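Is it worth switching our shop's hot water to a heat pump for the climate, or is the grid still too dirty?

Asked on a Monday in Home and Small Business Energy

Hello everybody, and thank you in advance for your patience with a long question. My sister and I run a small linen rental shop in Hallholm (tablecloths, napkins, aprons, that kind of thing) and the old gas water heater is on its last legs. The plumber would like to put in another gas one. My nephew says that would be a crime and we should get a heat pump. Our electricity comes from Takoleo, and a good share of it is still made by burning gas, so my plumber's argument is that we would only be moving the chimney to somebody else's neighborhood.

I dug out our bills. Last year the heater used 576 therms, and the electric side of the shop came to 4000 kilowatt hours, which covers the lights, the irons and the washers. I have read about this for three evenings now and every article seems to be written for a house with two adults and a dog. What I really want to know is whether carbon is saved right away or only in some future year when the grid is cleaner. We would need to decide by April. 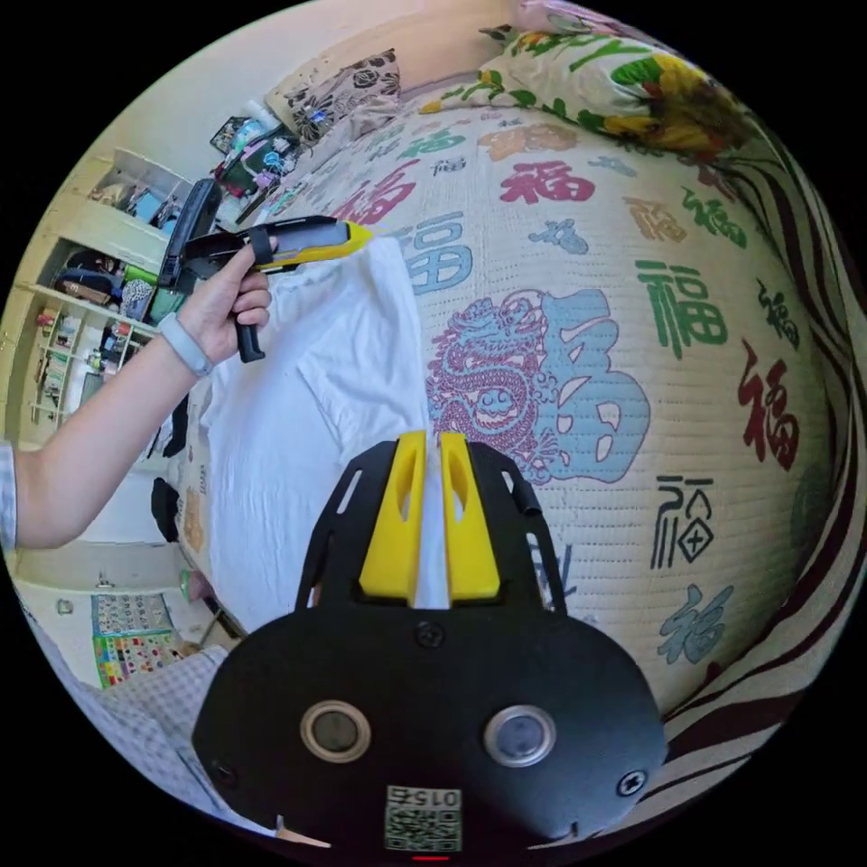
Hot water is the biggest piece of our footprint, as far as I can tell, and it's the piece I understand least. Everything we rent out has to be washed hot, or so we were taught, and then pressed and folded. A plain white cloth gets the full treatment whether it has gravy on it or only sat under a vase all afternoon. So if the answer is "use less hot water first," I'm willing to hear that too, although my sister will need some persuading!

Answer 1

Get the heat pump. Gas is gas, it will never get any cleaner than it is today, and your plumber likes it because he knows how to install it. We changed ours over two winters ago and I haven't thought about it since, except that the closet it sits in is chilly now. Check for rebates before you sign anything.

Answer 2 (marked as helpful by the asker)

Hello and welcome! I'm Ebuka Nwosu, I did energy audits for small businesses over in Kanaan for a good many years, and I do love it when somebody brings their bills.

Let's take your plumber's point seriously, as it's a fair one. If you used plain electric resistance heating on a grid that burns a lot of gas, he could well be right. A power plant loses a lot of heat on the way to making electricity, and you'd be paying for that loss in carbon. A heat pump is a different animal. It gathers warmth from the air around it, so for each unit of electricity you put in you may get two or three units of heat in the tank, sometimes more when the room is warm. On most grids with a mix of gas and cleaner sources that comes out ahead in the first year, and it improves whenever the utility adds wind or solar.

Now your numbers. A therm holds a bit more than 29 kilowatt hours of heat, so 576 of them is close to 17,000. Your old heater wastes a fair part of that up the flue and through the tank walls, so the hot water you really use is less. Divide what's left by the heat pump's efficiency and you'll have the electricity it needs. Expect your 4000 to at least double, and please don't be frightened by that, as the gas bill shrinks at the same time. Do ask Takoleo for its carbon figure per kilowatt hour. They should have one.

Two cautions. A shop draws a lot of water in a short time and heat pumps recover slowly, so you'll want a generous tank. And ask what refrigerant is in it, because some of the older ones are strong greenhouse gases if they leak.

On washing, yes, try a cooler cycle for the lightly used pieces. Show your sister one batch before you argue about it.

Answer 3

Does anyone know if the Clukorine units are any good for this? I was quoted 3555 for one, not including the electrician, and it has 4 settings I don't understand. Sorry, I know this isn't really an answer, I couldn't find where to post a new question.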